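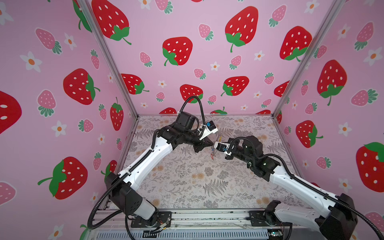

I spent most of February, on and off, getting two arms to pass small things to each other, and I've grown very fond of the pair of them. Ulises Montoya helped me bolt them to the front rail one evening, and then stayed far too long arguing about cable loops - he likes them generous, and I've come round to it.

The walls are leftover strawberry paper from my daughter's room, which cheers me up no end!
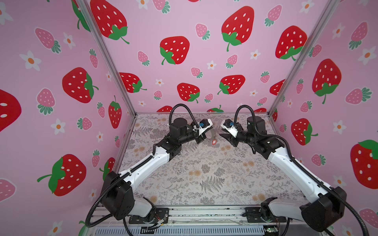
Key ring between the two grippers, nearer the left one.

Next I want to slow the wrists down a bit and try 100 handovers in a row, with a pot of tea to hand.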